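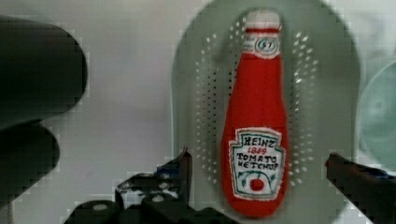
Wrist cables, worn fingertips and a week of small screws

Search this blog Search

So I promised a post about looking after the kitchen cell and then left it until July, when it made the decision for me by dropping its wrist camera feed right in the middle of a good run. If you're new, the cell is called Cundow (don't ask, it was on the crate) and it spends its days at our workshop in Clodavov moving toy food between plates, cups and a toy toaster oven. I set it up, I feed it, and when it sulks I'm the one lying on the floor with a flashlight.

The camera thing first. The feed would go black for half a second and come back, but only in certain poses. Reach for the left side of the table, fine. Reach over the toaster oven with the wrist turned, black. I spent an entire afternoon swapping software versions before I did the sensible thing, which was to stop the arm, put it in the bad pose and wiggle the cable with my fingers. Dropped out on the second wiggle!

The cable had been tied down too close to the last joint. When the wrist rolled all the way around, the tie held the cable still while the connector wanted to move, and over 3000 cycles of that is a lot to ask from one tiny plug. I ordered a new lead from Totitz (they had it in the drawer, bless them) and this time I left a proper loop in it before the first tie. The way I do it now is to jog the arm by hand to the two worst poses, tie the cable loosely, go back and forth between them ten times or so, and only then snug the ties up. I also swapped the thin zip ties for wide fabric ones. The thin ones had started biting into the jacket and I didn't love that.

If the loop's too big you get a different problem. My first try had so much slack that the cable brushed across the table and took a strawberry with it. I shortened it twice. I now have a little strip of tape on the jacket showing where the tie goes, and I wish I'd put it there on the first day.
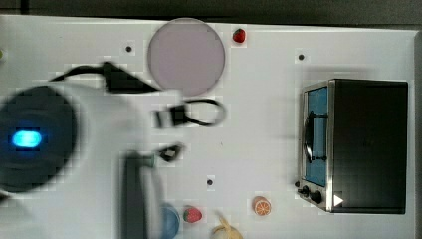
After the cable I ran the speed back up slowly. I know people who go straight to full speed after a repair, and I used to be one, but a fast swing over the table is when a loose tie shows itself and I'd like to be standing near the stop button at half speed when that happens. So I do a lap at low speed with nothing in the gripper, then a lap with something soft, then the normal routine. The stuffed ketchup bottle is my favorite for this. You can squeeze it too hard, miss it by a bit, drop it on its cap, and everybody's fine.

Then there were the fingertips. They'd been losing grip for a while and I'd been pretending they weren't. The toy banana kept turning in the grip on the way up, and the cups would slide out if the fingers met the rim at an angle. The pads had gone shiny. You can clean them with a bit of alcohol and get another few days out of them – I did that twice – but once the surface is polished it's done. New pads take 18 minutes a pair if you count scraping off the old glue, and all of that is scraping off the old glue. I let them sit overnight before asking them to lift anything.

Changing the pads moves the fingertips a hair, so the zero for the gripper has to be set again. I forgot this the first time I ever did it and the thing closed on air for a whole morning, convinced it was holding a cup. Close the fingers gently until they touch, tell the controller that this is closed, open, close again, check. Two minutes.

The table needs its share of attention too. We bolt things through the holes in the top now and then, and crumbs of foam and thread from the soft toys find their way into them. I vacuum on Clodavov time, meaning whenever I remember. The toaster oven is the fussy one, because if it creeps even a little the arm reaches for the handle and gets only half of it. I used to push it back by eye. Now there's a line drawn against its foot and I check it with a 20 cm ruler from the corner before a long run. It creeps every time somebody practices opening the door, and it's always toward the same side, so I suspect the floor more than the robot.

The last job was the one I'd been putting off, checking the view from overhead against the view from the wrist. I put a printed target on the table, moved it from corner to corner, and compared where the system thought it was with where it really was. The overhead view was fine. The wrist view was off by a few millimeters, no surprise after I'd had the camera off and on again. Half an hour later they agreed and I made coffee.

We finished the month at 753 clean runs, and I've started a paper log that hangs from a string by the cell. Date, what I touched, which screws I had out. I had a nicer version on the computer but I never opened it with greasy hands, and the paper one gets filled in. My plan is cable ties and fingertips at the start of every month, a full check of the bolts at the base every third month, and the camera check any time I've had a wrench near the wrist.

One question I haven't settled is thread locker on the camera bracket. I had two of its four screws loose when I opened it up. The blue stuff would fix that, but I'm in and out of that bracket so often I can't decide if I want the extra fight every time. I asked around before posting and got opinions right away.
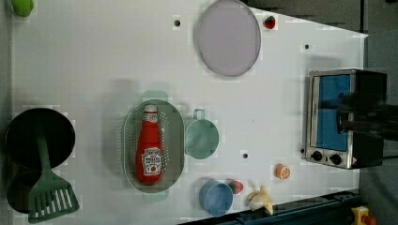 Rosalba Galli swears by the blue stuff, one small drop and no more, and told me to throw the screws away after the third time out instead of reusing them until the heads go round. At Krajčí they apparently keep a jar of new ones by every arm. She also wants me to draw a paint line across each head and the bracket, so I can see from standing height if one has started to back out.

I like the paint line a lot. I did it this morning with a pen I stole from the labeling desk, and I'm going to leave the bracket dry until the next camera check and see if the lines still match up. If they don't, Rosalba wins and I'll buy the jar.

Next post is the base bolts, and the very annoying one at the back that you can only reach with a short key and your left hand.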